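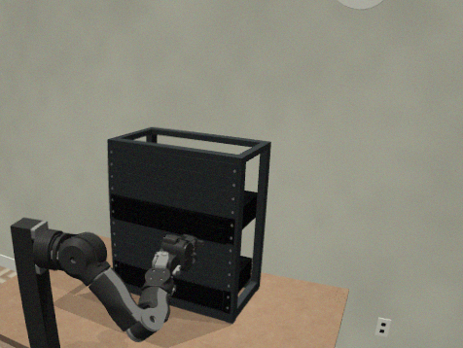

The rack task in simulation, with the arm on its post to the left.

Setting Up the Rack Task: Notes for New Club Members

Oltenton Robotics Club, February 2020

This page covers the simulated rack exercise, which everyone does before moving on to their own project. You need a club laptop with Treketero installed and the task folder from the shared drive. The first run takes one session. If you missed the January meeting, read the safety page too, even though nothing in this exercise can fall on your foot.

1. Load the world

Open Treketero and choose the rack world from the task folder. Wait until the table, the rack and the arm have all loaded. If the rack shows up plain white, the textures did not copy over. Close the program, copy the whole folder again and reopen it.

Save the world under your own name before you change anything. Last term two people worked in the same file for a week and we lost both versions.

2. Check the arm

Move each joint a little with the sliders, starting at the shoulder. Go slowly at the elbow. It hangs low in the reaching pose, and a careless move will put it through the tabletop. The simulator allows that, but the run will be marked as a collision.

When you are done, press Home. Do this every time. Most strange results come from starting in a leftover pose.

3. Set the approach

Write three waypoints: one well clear of the rack, one directly in front of the unit you want, and one at contact. Keep the gripper level between the second and third. Set the speed to 10 percent for the last stretch. You can raise it later, once you have 5 clean runs in a row.

Measure from the front rail of the rack and not from the table edge. The rack is turned at an angle to the table, so distances taken from the edge come out wrong.

4. Use the gripper camera view

Switch to the close view for the last part of the approach. The fingers should be together and pointing where you expect before you go in. If they are open at this stage, your script skipped the close command, which is usually a missing line after the second waypoint.
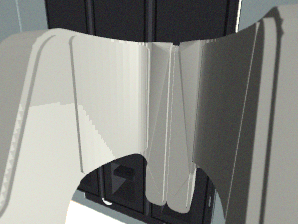
Rakiya Bako wrote in the comments that she kept overshooting the last waypoint until she put a short pause before it, and that half a second was enough. She also asked whether the Fuvo controller settings carry over to this world. They do not. You have to load them again from the settings menu each time you open the file.

5. Log your runs

Use the log sheet in the task folder. Write down the start pose, the speed, and whether the run ended in contact, a miss or a collision. Log the bad runs as well. My own sheet has 43 lines on it and the first 8 are all collisions.

When the sheet is filled in, put it in the folder marked Lefèvre along with your saved world. Scripts go in the same place, with your name in the first line.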